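Front loader or top loader? Stutetley's new wash room has both, and opinions

By our community correspondent
October
Reading time: 4 min

Residents of Stutetley Court have a working laundry again, and with it something to argue about that is not the parking. The ground-floor wash room reopened on Thursday after 90 days behind a locked door, and the building now has the use of 2 washing machines that agree on very little.

The first opens at the front and wants you to bend. The second opens at the top and wants you to read.
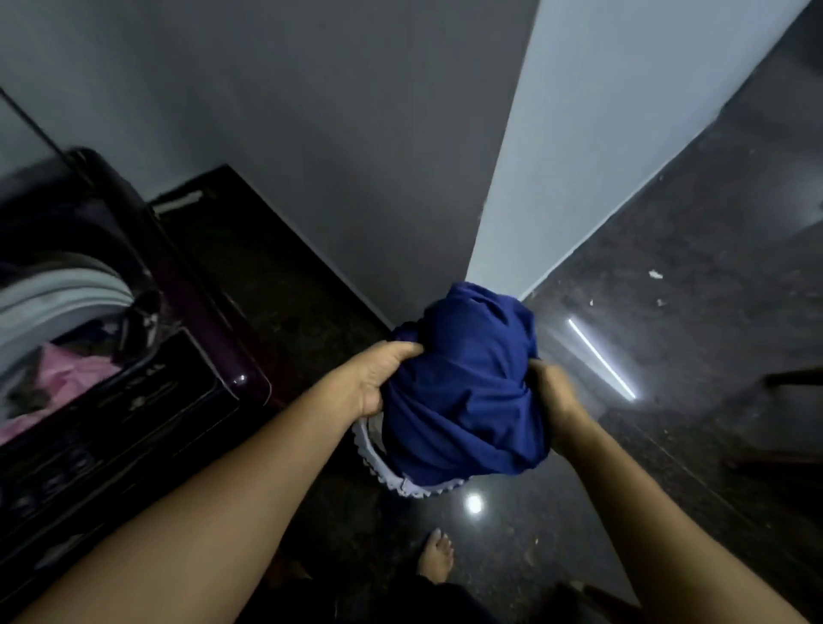
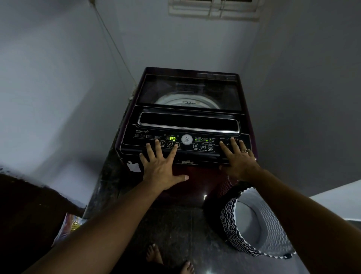 A blue bundle with a lacy white edge and, second, the maroon top loader showing P3.

The old arrangement, for those who have managed to forget it, was a single Nukon machine that took most of a morning to do a load of towels and handed them back heavier than they went in. It was switched off in the summer after leaking under the skirting board and into the bicycle store. Magnusson, the firm that manages the building, promised a replacement "shortly", a word that residents have since had plenty of time to think about.

In the meantime people made do. Baths were pressed into service. Relatives who had not been visited since Easter found themselves visited, generally by someone carrying a large bag. The launderette on Plutasex Road did very well out of the whole business and is understood to be sorry that it is over.

Feelings about the new pair divided along predictable lines within hours. Supporters of the front loader say that it is simple, that you can see what has gone in, and that a forgotten sock can be found without standing on tiptoe. Its critics point out that it is low down, that the floor is hard, and that knees are not covered by the service charge.

The floor deserves a word of its own. It is dark, polished and very handsome, and it shows every speck of fluff that has ever fallen on it. Several residents have asked why a room intended for dirty washing was given a surface better suited to a hotel lobby. Magnusson's reply, pinned up in the hall, says that the stone was "durable and available". A broom has been provided.

The top loader has the opposite trouble. Nobody has to kneel to it, but it does expect a certain amount of study. Its panel carries a list of programmes in very small print, each with a code, and choosing one means pressing the button marked Program until the right code lights up in green. Those who have left their reading glasses upstairs have been picking a number and hoping. P3 is the early favourite, for no reason anyone was able to give us.

There is also a button marked Delay. One long-standing resident felt that this had been the setting for the entire project.

Lace, frills and anything with a trim have become a subject in themselves. The notice in the hall asks that delicate items go in a net bag and that dark colours be kept away from pale ones. This has been received as advice by some and as an accusation by others. The building has a history here: a red tea towel went through with somebody's sheets two winters ago, and the matter is still raised at meetings under any other business.

Wash times are to be booked on a sheet by the door, in slots of 2 hours, with no more than 2 slots per flat each week. By Thursday evening the sheet was full as far as the following weekend, in a variety of inks, and one slot had been crossed out and reclaimed more than once. The pencil has already gone missing.

Drying is still a matter of private enterprise. A pulley airer was included in the first plans and then dropped to save money, and the yard gets the sun only until lunch. Residents have been asked not to hang things over the banisters. On the evening of our visit the banisters were well used.

Magnusson says it will look at how the room is working at the end of the winter, and that comments may be left in the box beside the booking sheet. The box was full too, although most of what was in it appeared to be tissues that had been through somebody's pockets.

The wash room is open from seven in the morning until nine at night. Residents should bring their own powder, and take it away again.

More local news
Plutasex Road crossing to get longer green light
Bicycle store: where the damp has got to
Stutetley allotments report a great many marrows
Lost and found: one glove, one casserole lid
Bin day moves again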